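The Drelturora Comparison

The Office of Technical Evaluation at Drelturora occupied the fourth floor of a building that had formerly belonged to an insurance company. Its purpose, as set out in the founding charter, was to compare devices submitted by manufacturers and to state in writing which was to be preferred. The Office had never once declined to state a preference.

On January 2, 2023, Femke Mertens reported for duty as Junior Examiner. She was issued a key, a gray cardigan bearing the emblem of the Office, and the file for Case 40.

Case 40 concerned two grippers. The first had been submitted by the firm of Kyriakidis and the second by the firm of Henda. Each was to be fitted to the same arm, driven by the same controller, and required to perform the same duties at the same table. Since neither firm wished to ship hardware before a decision was reached, the entire comparison was to be carried out in simulation, on a system the Office called Tredska.

"You will find that Tredska is very fair," said Lionel Pruvost, the Senior Examiner. "It has no opinion of either party. I advise you to follow its manner in this."

He showed her the procedure. A trial began when the examiner entered the number of the trial and the initials of the examiner. The arm then moved to the object, closed the fingers, raised the object, held it, and returned it to its place. Any departure from this order was to be entered on the blue form. If there was no departure, the blue form was to be entered as blank and signed.

Each gripper was allowed 50 trials. The Kyriakidis gripper completed its allotment in the course of the first week, and Miss Mertens signed a great many blank forms. It dropped the sponge on two occasions and was otherwise without fault. Mr. Pruvost described the performance as orderly.

The Henda gripper was begun the following week. It completed the sponge trials and the trials with the napkins. In the first trial with the cup, it went down to the rim as instructed and stopped.
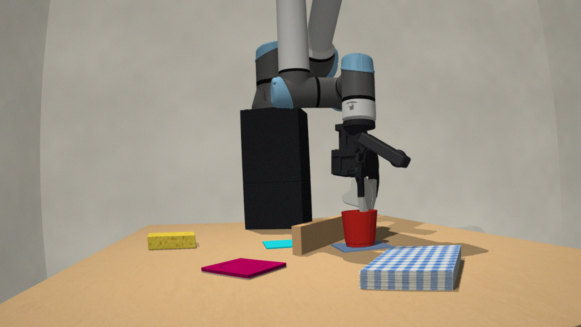
Case 40, second gripper, cup trial. View from the examiner's station.

Miss Mertens waited for the period stated in the procedure, which was 7 minutes. The fingers remained in the cup. No error was reported. The controller gave the status of the arm as "in progress," and the clock of the simulation continued to advance in the corner of her second monitor.

She entered the matter on the blue form and carried it to Mr. Pruvost's office.

"Has it failed to grasp the cup?" he asked.

"It has not attempted to, sir. It has gone in and remained there."

"Then it cannot be entered as a failure. A failure requires an attempt." He turned the form over, found nothing on the back, and returned it to her. "Run the trial again from the beginning."

She ran it again. The arm came down over the table, the fingers entered the cup, and the status remained "in progress." She moved the cup to the opposite corner in the settings, and the arm followed it there and did the same. She replaced the Henda gripper with the Kyriakidis gripper, using the same controller and the same cup, and it lifted the cup at once.

By evening the other examiners had gone home. Miss Mertens was required to remain until the trial was closed, and the trial could not be closed while it was in progress. She ate a sandwich at her desk. At some point in the night she found that she had stopped watching the clock and was watching the cup.

Cor Dijkstra, who maintained the controllers, arrived early the next morning and read the log over her shoulder.

"It's reading the finger forces," he said. "Do you see this column? It is sampling them continuously. The Kyriakidis unit takes one sample and closes. This one has been told to wait until the reading is steady."

"And is it steady?"

"Very nearly." He scrolled down for some time. "It has been very nearly steady all night. The last figure keeps changing. Most units would round it off."

"Could it be instructed to round?"

"Certainly. It would then be a different submission, and you would need a new case number."

The question was referred upward to the Director, Liesbeth Visser, who came down to the fourth-floor laboratory in person. She drew a chair to the examiner's station and looked at the monitor without speaking. Mr. Pruvost remained standing. He observed that the charter required a preference, and that one gripper had lifted the cup while the other had not.

"Has not yet," said the Director. "What does the form say?"

"In progress," said Miss Mertens.

"Then the Office will report what the form says."

The finding was issued under the Director's signature. It stated that the Kyriakidis gripper was preferred for all duties involving a time limit, and that with respect to other duties the comparison was continuing. Henda replied with a courteous letter, signed by a Mr. Severyn Bondarchuk, asking to be informed of the result.

Miss Mertens was assigned to Case 41, which concerned cameras. The trial was moved to a monitor at the end of the corridor, where it would not be disturbed. In May she was passing with a tray of coffee for the examiners when she saw that the last figure in the column had stopped changing. She put the tray down on the floor and went to find a blue form.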